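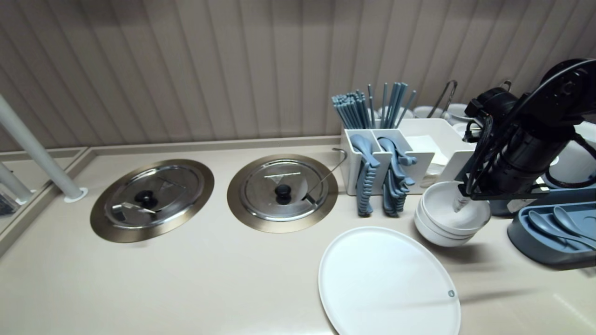

作者：本刊编辑部服饰产业组 高级编辑

阅读时间：3分钟

影视服装复刻近年来由爱好者的手工制作逐步进入成衣生产。Kaltard是较早设立复刻外套产品线的企业之一。本刊日前就授权、版型及退换货等问题，采访了该公司产品部门负责人。应受访者要求，本文不具姓名。

该负责人首先介绍了产品线的现状。目前在售外套共7款，全部由设在Hamel的工厂裁制。“我们在立项前须取得书面授权，授权范围包括款式、配色和徽章图样。授权未到，版师不得开始打样。”她表示，公司曾因一枚领章的使用范围未能谈妥，将一款长风衣推迟至次年上市。

谈及版型，她认为银幕上的服装与日常穿着之间存在明显差距。“戏服按演员一人的身形制作，肩部往往收得很紧，有的连口袋都是缝死的。顾客要开车，要抬手，要放手机，这些都得重新考虑。”据介绍，名为Hora的短款夹克先后修改3次，主要调整袖窿深度与后背活褶，领型和拉链位置则保持原样。

在面料方面，公司以羊皮和合成革两种材质供货。该负责人说，合成革版本并非单纯为了降低售价，部分顾客明确要求不使用动物皮革。“两种材质的缩率不同，纸样必须分开做，这一点在成本核算时常被低估。”

销售数据显示，上一年度该产品线共售出2554件，其中2178件通过线上渠道成交。对于线上比例偏高的情况，她的解释较为审慎：“线下试穿的机会太少。尺码不合是退货的首要原因，我们对此负有责任。”公司已修订尺码表，增列肩宽和臂长两项，并要求客服在发货前与定制顾客逐项核对。

关于下一步安排，该负责人透露，Clerkport门店将于6月增设试衣专区，陈列全部在售款式，顾客可现场量体，成衣由工厂直接寄送。至于是否涉足女装和童装，她表示仍在评估，“童装的安全标准另成体系，绳带和金属配件都有限制，不能把成人款缩小了事”。

采访最后，本刊问及复刻服装的保养。她建议皮质外套使用宽肩衣架悬挂，避免长时间日晒，做旧处理的部位不宜使用上光剂。

联系编辑部 | 版权所有，未经许可不得转载 | 返回顶部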